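Money > Features > Savings

The Little Lender That Stayed Put

When the last bank in Skudthorpe shut its doors in August, Ruby-Lee Hinds did what her mother had always done, and walked up the hill to the credit union.

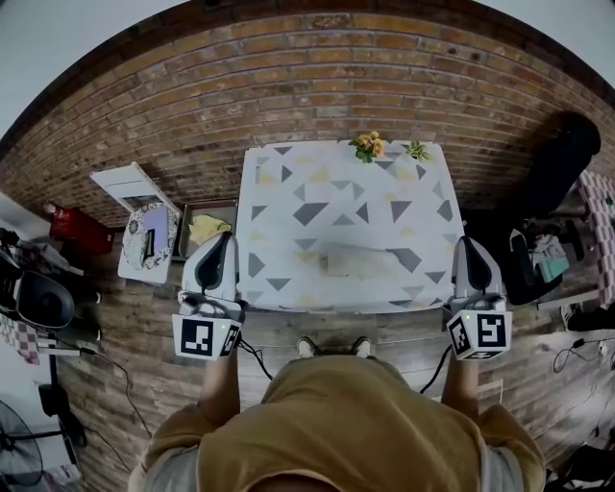
She wasn't alone, bless her. Kivi Credit Union took on 170 new savers in the weeks that followed - nearly 50 of them shopkeepers with takings to pay in and nowhere else to take them. Bevan Bolger, who has run the counter there since he had hair, says rates matter less to people than you might suppose. They want a loan for a boiler, and somebody who'll talk it through with them over the counter. He is now looking at a second branch, and has his eye on the old chemist's.

Filed under: Your Money, Local Lending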